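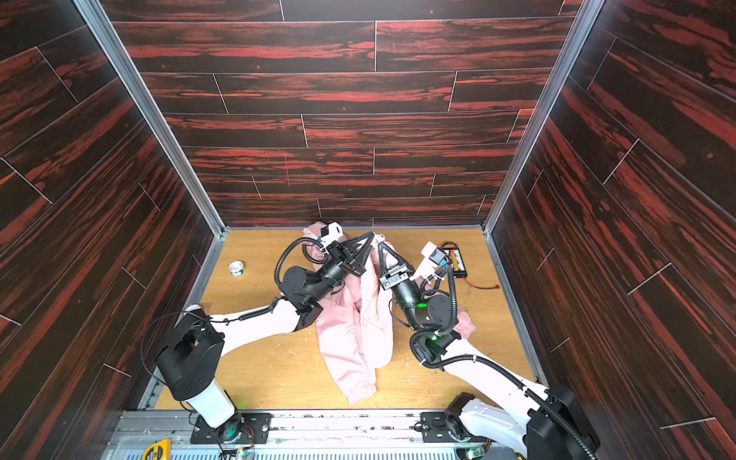
Randero two-arm bench cell: rules of use and what you get

Search products, parts, manuals Go All categories

October
Posted by Castier bench products

Sold as a set. Two arms, two grippers, wrist mounts, front rail, walls on three sides, wood-look floor. Open front, open top. You supply the bench, the power and a person who has read this page.

We get asked for "the rules" a lot so they are going here with the product instead of in a PDF. Print it, stick it up near the cell. If your site has its own rules and they are stricter, yours win. Nothing here replaces a proper risk assessment done at your place, on your bench, with your job in it.

What it's for

Soft goods mostly. Jackets, hoodies, pants, towels. Both arms can get to the middle of the floor, so one can hold a fold while the other goes for a cuff or hem. Cloth is forgiving on the grippers and not at all forgiving on the program, it never lands the same way twice. Start with one garment, the same one, all day.

Not for food. Not for glass, blades or anything with a person in it. No, you can't fold a shirt while a kid is wearing it, someone did ask.

Before power on

- Both base plates tight on the rail. Check by hand first, then with the key. A plate that creeps will throw out every taught position you have.
- Conduit on each arm has slack for the full move. Loops are fine and normal. Loops that catch on the other arm are not.
- Wrist mounts snug. Push with a thumb, no wobble.
- Bench rated for 40 kg on top of whatever else lives on it.
- Stop button where the operator can hit it without leaning over the rail. Two stop buttons if two people are working.
- Hair tied, lanyard off, sleeves up. Drawstrings on your own hoodie count.

The meeting zone

Read this one twice. The grippers are allowed to work very close together over the garment, that's the point of having two of them. So the spot between them is the worst place in the cell for a hand. Pointed jaws coming from both sides and the person watching the cloth instead of the arms.

Rule is simple: no hands past the front rail while either arm is powered. Garment slipped? Stop, then reach. Zip jammed in the jaws? Stop, then reach. Doesn't matter if it's only for a sec.

Mark the zone on your cell drawing and teach a wait point for each arm well outside of it. If one arm loses its place the other should back off to its wait point and hold there until a person resets it.

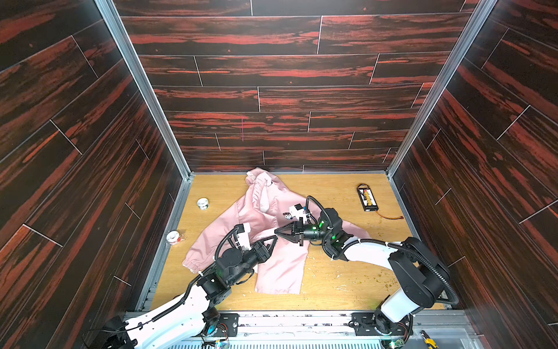

Garment rules

Check pockets. Every time, every garment. Coins and keys come out at speed.

Patches and prints: don't teach a pick on a stiff patch, the jaws skate. Pick on plain cloth beside it. Elastic cuffs are good picks but they stretch, then they let go, so keep the pull slow and short. Cords and drawstrings come out before the garment goes in or get taped down flat.

Cut loose threads. A thread round a wrist joint is an afternoon gone.

Running speed

Teach at slow. Run at slow for the first 8 hours on any new program, with someone at the stop button the whole time and not on their phone. After that go up in small steps. If you change the garment, the lighting, a gripper finger or the bench height, you're back to slow. Yes even for the bench height.

Speed limit is set in the Emon controller under a supervisor code. Keep the code with the supervisor. If it's written on the wall then you don't have a speed limit, you have a suggestion.

Stops and resets

Stop button cuts the drive on both arms, never just one. Arms may sag when the drive goes off, so don't park a hand or a tool under a forearm. Indicator lights on the joints tell you about the joint. They do not tell you it's safe to reach in, treat any lit arm as live.

Reset is done by the person who pressed stop. They walk up, look in, say "clear" out loud, then reset. Sounds silly in a quiet room, do it anyway.
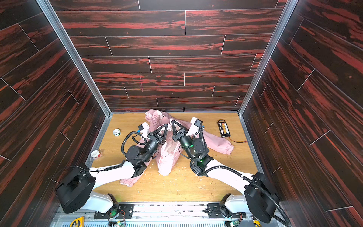
When both sets of fingers have hold of one fold, think about the order of letting go. One arm opens, moves off, and only then the other one opens. Open both at once and the fold drops, fair enough, but pull on both before opening and you load the wrists against each other, which the joints hate. We see more worn wrists from this than from anything else. Set the pull limit low and leave it low.

Same goes for a manual free-up after a stop. Ease one gripper open by hand with the key, lift the cloth off, then do teh other. No yanking on the sleeve.

Checks to write down

Every shift: stop button test, plate bolts, conduit, finger tips for chips or burrs.
Every 2 weeks: rail screws, wrist mounts, cable ties, wall panels still firm against the corner posts.
After any bump between arms: stop, tag it, full check, slow run again. A bump you can't see a mark from is still a bump.

Keep the log at the cell, on paper is fine. Name, time, what you found. "OK" by itself isnt a finding.

Training

Anyone who powers it on needs the short course. Anyone who only loads garments needs the meeting zone talk and a go at the stop button. Visitors stay back from the bench, and that includes the boss.

Ordering and spares

Power is 48 V DC to each arm, supply sold separately, don't use one from another brand without asking us first. Finger sets come in pairs, always change the pair. Wall panels come in the red and dark wood pattern, plain grey on request (longer wait). Mac Mathúna depot holds spares for pickup, phone ahead as the counter shuts for lunch. Call for a price, we don't list it.

Related items

Randero finger set, pair
Randero wrist mount, white
Front rail, slotted, with end screws
Emon controller, two-arm
Emon stop button, wired
Castier shift check pad, tear-off
Corrugated conduit, black, by the metre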